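版块:家务自动化闲聊
主题:都说机器快能做家务了,那我家碗到底谁来洗
发表于 2021年9月17日

慢火炖萝卜(楼主)
先说立场,我不是来抬杠的,我是来求安慰的。昨晚和家里人吵了一架,起因是谁收桌子,吵到后来我说再过几年让机器收,对方说那这几年呢。我没答上来。
所以想问问各位懂行的和不懂行的:收桌子、洗碗、叠衣服这类活,机器现在到底干到哪一步了?不要给我看发布会,发布会上什么都会。下面两张是我觉得比较老实的,就是碗碟、杯子、托盘和一口小电锅这点家当,每家厨房都凑得出来。
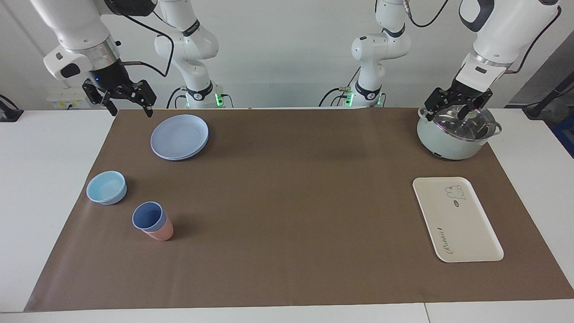
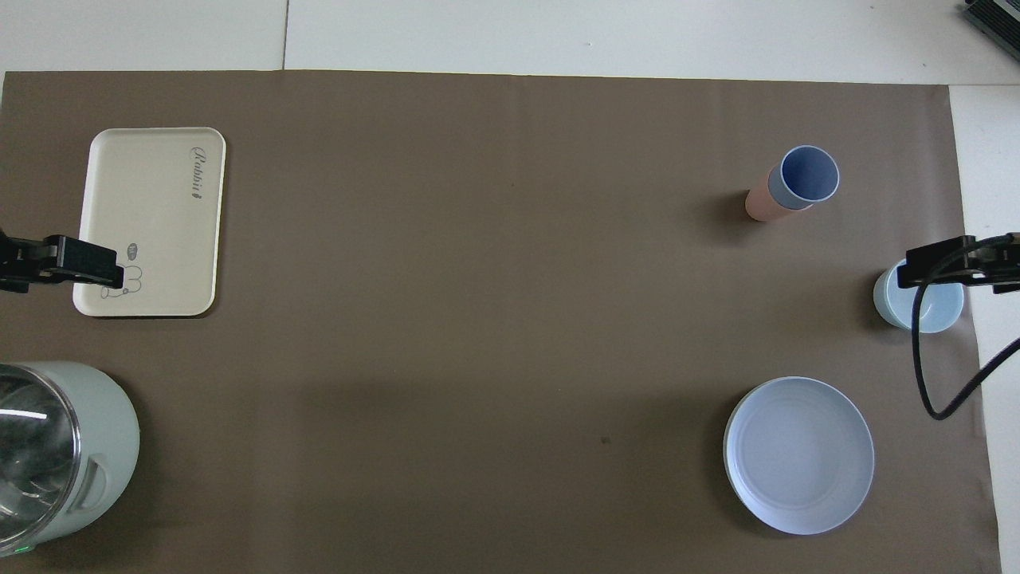
一根葱
Fabian Wyss 在隔壁版的旧帖里讲过,评价一台家务机器只要问一句话:它干活的时候,你敢不敢去洗澡。敢,就是家电;不敢,就是你多养了一个孩子。我觉得这句话比所有参数表都管用。

慢火炖萝卜(楼主)
回复 一根葱:
按这个标准我家那位也不算家电。

三号车床
在厂里干装配的,说两句。你们别老盯着家里,车间也没好到哪去。我们 Flenton 那边的线上,机器拧螺丝比我快,比我准,不抽烟不请假。可是螺丝怎么来的?是人一盒一盒倒进振动盘的。盘卡了谁捅?人。来料的托盘放歪了谁扶正?还是人。我的岗位名称现在叫自动化操作员,主要工作是伺候自动化。
工资倒是没自动涨。

晾衣杆
楼上说到点子上了。工厂的办法是把世界收拾整齐了再请机器进来,家里正好反过来,我们请机器来,就是因为不想收拾。
洗碗机也是这样,它很能干,前提是你把碗摆进去,摆之前把剩饭刮掉,摆的时候大碗不能挡小碗,洗完再一件件拿出来。我妈第一次用的时候在旁边站着看完了全程,然后说,这不就差洗了吗。

pot_lid
不同意楼上,洗碗机是近几十年最成功的家务机器,没有之一。你们要求太高了。它只做一件事,做得比人好,还省水。非要它长两只手自己把碗拿进去,那是贪心。
我的看法是,将来也该这么走,一台机器一件事,扫地的扫地,洗碗的洗碗,别搞什么万能的。

晾衣杆
回复 pot_lid:
那我家得腾一间房出来放机器。叠衣服一台,擦窗一台,收桌子一台,把这些机器上的灰擦掉再来一台。
我家一共就那么大,现在连扫地机的充电座都是踢来踢去的。

pot_lid
回复 晾衣杆:
充电座踢来踢去是你的问题,它的地图都被你踢没了。

晾衣杆
回复 pot_lid:
你看,又是人的错。

半夜改图纸
做过一段时间抓取,现在转行了,讲点无聊的技术内容,不爱看的跳过。
收桌子这件事,大家凭直觉会以为难在手不够灵活,手当然也不够灵活,但更烦的是东西。玻璃盖子透明,很多深度相机看过去就是一团糊,它以为那里没东西,或者以为东西在后面的墙上。盘子是扁的,贴着桌面,两指夹爪没地方下手,人是用指甲抠边抠起来的,夹爪没有指甲。杯子套杯子更讨厌,你想拿一个,拿起来是两个,或者拿到空中变回一个。
锅盖上那个圆疙瘩反而是好东西。谁设计的锅盖我不知道,但他给机器人行业做了贡献。捏住疙瘩往上提,方向明确,受力也清楚。难的是放回去,圆盖子对圆锅口,偏一点就斜着卡住,人靠手感晃两下就进去了,这两下晃动写成程序能写到你怀疑自己。

一根葱
回复 半夜改图纸:
所以转行了?

半夜改图纸
回复 一根葱:
现在画排水管。水往低处流,很讲道理。

Grernuver老用户
说个反面的。我们小区那个 Grernuver 洗衣房去年 11 月上了一台叠毛巾的,只叠毛巾,别的不叠。我特意拿了 40 条旧毛巾去试,它叠好了 27 条,剩下的团成一团吐出来,屏幕上显示“已完成”。
我觉得挺好,真的,我自己叠也差不多是这个水平,而且我不会显示“已完成”。

慢火炖萝卜(楼主)
这个“已完成”的心态值得学习。

三号车床
27 条就敢说好?我们线上要是这个合格率,当天班长就得来谈话,第二天厂长来,第三天我就不用来了。
家里跟厂里的差别就在这,你们对毛巾宽容,我们对零件不宽容。反过来想,家务说不定才是机器最该先去的地方,叠歪了没有客户投诉。

pot_lid
回复 三号车床:
叠歪没投诉,摔碗有。结婚时买的那套你摔一个试试,投诉级别比你厂长高。

番茄不放糖
带两个孩子的插一句。你们讨论半天摆得整整齐齐的桌子,我家晚饭后的桌面是这样的:米粒、半块橡皮、一只袜子、被舔过的勺子、不知道谁的牙套。机器首先得判断哪些是垃圾。这一步我老公都判断不了,他扔过牙套。
所以我对那种只有干净杯盘的桌子一向持保留态度,先来我家过一个晚饭再说。

半夜改图纸
回复 番茄不放糖:
批评得对,但总得先从干净的开始。干净的都拿不稳,直接上牙套是对牙套不负责任。
另外铺一张纯色的纸确实能省不少事,背景干净,东西的边好认。你家铺的什么桌布?

番茄不放糖
回复 半夜改图纸:
碎花的。

半夜改图纸
回复 番茄不放糖:
那再等等吧。

Widmer街角
在餐馆后厨干过,补一个角度。后厨收盘子快,靠的从来不是手快,是眼睛已经看到下一步了。盘子按大小摞,碗不跟盘子混,杯子单独一筐,左手还没放下右手已经知道去哪了。新来的洗碗工两只手都很健康,照样摞得东倒西歪,要教。
机器有两只手这一点我不担心,我担心它两只手互相等。我带过的新人就有这毛病,左手拿着盘子,右手悬在那儿,整个人像在思考人生。

晾衣杆
回复 Widmer街角:
你怎么描述的是我早上找钥匙的样子。

Widmer街角
回复 晾衣杆:
你可以来应聘。

pot_lid
认真说一句,我还是坚持专机专用。两只手的机器就算做出来了,价钱摆在那,维修摆在那,厨房里还得给它让道。一个钟点工一小时干完的活,它吭哧吭哧干一晚上,图什么?

一根葱
回复 pot_lid:
图它晚上干。我睡觉,它慢慢来,早上起来桌子是空的就行。慢不是问题,只要别出声,别半夜把碗掉地上。
扫地机刚出来的时候也是这个说法,又慢又笨,现在你家没有吗?

pot_lid
回复 一根葱:
有。卡在沙发底下呢,刚才喊我了。

三号车床
哈哈哈哈它是不是说“请帮我移动到新的位置”

pot_lid
回复 三号车床:
语气还很委屈。我趴地上给它掏出来,头发缠了一轮子,又拿剪刀剪了半天。行吧,我承认我也是自动化操作员。

Grernuver老用户
欢迎加入 Flenton 分厂。

路过的Pridiritz
潜水很久,冒个泡。我爷爷手抖,端不住汤碗,现在喝汤要人喂,他很不愿意。对你们来说收桌子是懒不懒的事,对他来说哪怕有个东西能把锅盖揭开、把碗端到跟前,慢得要死也行,歪一点也行。
所以每次看到有人说“人一分钟就干完了”,我就想说那也得看是哪个人。

番茄不放糖
回复 路过的Pridiritz:
这楼里总算有句正经的。

半夜改图纸
回复 路过的Pridiritz:
端汤目前别指望,液体会晃,又烫,离人又近,做这块的人都绕着走。揭盖子、递空碗、把杯子挪到够得着的地方,这些更现实一些。另外可以先看看防抖勺和带吸盘的碗,便宜,今天就能用,不用等我前同事们。

路过的Pridiritz
回复 半夜改图纸:
防抖勺买过,他嫌像耳温枪。吸盘碗我去看看,谢谢。

慢火炖萝卜(楼主)
看完了,总结不出来,反正结论大概是揭锅盖有希望,叠毛巾看心情,牙套请自己收好。
我把帖子拿给家里那位看了,对方看完把手机还给我,顺手把抹布也递过来了。

晾衣杆
回复 慢火炖萝卜:
那你擦了没有

慢火炖萝卜(楼主)
回复 晾衣杆:
已完成。

Grernuver老用户
懂了,还有 13 条团着的。

三号车床
楼主别忘了擦灶台,那个不在机器的作业范围内,也不在大部分丈夫的作业范围内。

慢火炖萝卜(楼主)
回复 三号车床:
谁说我是丈夫了。

三号车床
回复 慢火炖萝卜:
……对不起,我去捅振动盘了。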